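# Labeling and Storing Small Items for a Craft Stall

Stock that is small, soft, or mixed in type gets lost between events. The method below uses a numbered bin for each product type and one sheet that travels with the bins. It was written for the Urnden stall but works for any table of similar size.

## What you need

- 7 lidded bins, all the same footprint
- Adhesive labels and a permanent marker
- One clipboard with a printed stock sheet
- Resealable bags in two sizes

## 1. Sort by how the item is sold

Group items by the way they are displayed: hanging, flat, or standing. Material and price do not matter at this stage. Keychains and clip-on charms go together even when they come from different makers.
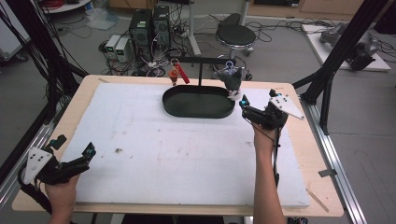
Assign bin numbers in display order, left to right as seen from the seller's side. Write the number on the lid and on one short end. Lids get swapped, so the number on the bin is the one that counts.

## 2. Write the item codes

Each code has three parts: bin number, maker's initials, and a running number. An item in bin 5 made by Anca Rusu would be 5-AR-01. Anca Ghiță uses AGH, to keep her codes apart from any future AG.

Do not reuse a code after an item sells out. Draw a line through it and leave the row in place.

## 3. Bag the soft items

Plush and felt pick up dust and lint from bare cardboard. Bag each piece separately and press the air out before sealing. Place the code label on the bag, never on the fabric.

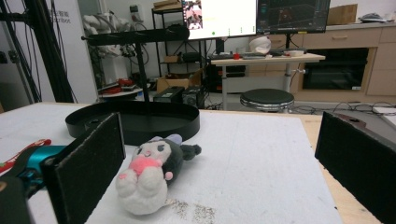
Stack bags upright, label edge up. If a bin will not close without force, split it and add a letter to the number (4A, 4B).

## 4. Fill in the sheet

Use one row per code. Columns are code, name, quantity packed, quantity returned, and price. Fill in the first three before loading and the fourth at teardown, before the bins leave the site.

Bogdan Bucur keeps the master file. Send him a scan of each completed sheet and file the paper copy under the event name.

Last revised May 6, 2023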